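# Kit Karance: célula de bancada para dois braços

Estrutura completa para montar dois braços robóticos pequenos frente a uma mesa de trabalho, em casa ou numa oficina partilhada. O kit é desenhado e cortado pela Skarnow e vem desmontado, em duas caixas. Os braços não estão incluídos.

## Para que serve

A Karance mantém os dois braços sempre à mesma distância um do outro e da mesa. Quem monta os braços com grampos numa secretária acaba por refazer a calibração cada vez que alguém empurra o móvel. Com a calha frontal, as bases ficam aparafusadas a placas pretas e só saem com chave.

É usada sobretudo para teleoperação e para treinar tarefas de arrumação: apanhar peças de roupa, passar objetos de um braço para o outro, encher um cesto.

## O que vem nas caixas

- Perfis de alumínio para a calha frontal, os postes verticais e a travessa superior
- Placas pretas de fixação para 2 bases
- Painéis para as paredes do fundo e laterais, sem revestimento
- Grelha de ventilação branca para a frente
- Parafusos, porcas de martelo e esquadros, com 5 de reserva de cada medida
- Chaves sextavadas

## O que não vem

- Braços, garras e câmaras de punho
- Placas de controlo e fontes de alimentação
- Tampo (ver abaixo)
- Papel de parede, prateleiras, cestos e restantes acessórios

## Tampo

O kit aceita qualquer tampo plano e rígido. O contraplacado serve para começar. A pedra pesa mais e exige duas pessoas na montagem, mas não se desloca com os movimentos bruscos dos braços. Se optar por uma superfície polida, verifique os reflexos nas câmaras antes de fixar a iluminação.

## Montagem

1. Monte a base e confirme a esquadria antes de apertar a fundo.
2. Assente o tampo.
3. Levante os postes traseiros e prenda a travessa.
4. Forre os painéis fora da estrutura e encaixe-os depois de secos.
5. Aparafuse as bases dos braços à calha.
6. Passe os cabos e deixe folga suficiente para o cotovelo rodar até ao limite.
7. Ligue um braço de cada vez e teste o curso completo em velocidade baixa.

Os cestos de grelha podem ser presos às paredes com abraçadeiras de plástico. As grelhas com ganchos penduram-se na travessa. Evite acessórios pesados nos painéis laterais, que não são estruturais.

## Compatibilidade

As placas trazem a furação dos braços Simon e Wonder. Para outras bases, enviamos o desenho da placa em DXF e pode cortá-la na sua oficina. Cada placa suporta braços até 5 kg.

## Segurança

Instale um corte de corrente ao alcance da mão, fora da zona de movimento. Com os dois braços ligados, não meta as mãos na célula. As placas eletrónicas montadas à frente ficam expostas e convém protegê-las se houver crianças em casa.

## Preço e entrega

O kit custa 300 euros, com IVA. A próxima série tem 23 unidades e sai em outubro. As placas de fixação também se vendem em separado, aos pares.

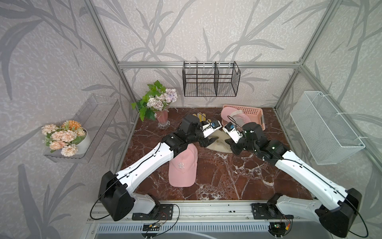 Célula com dois braços montados na calha frontal, tampo de mármore e paredes forradas a papel com motivos de bambu.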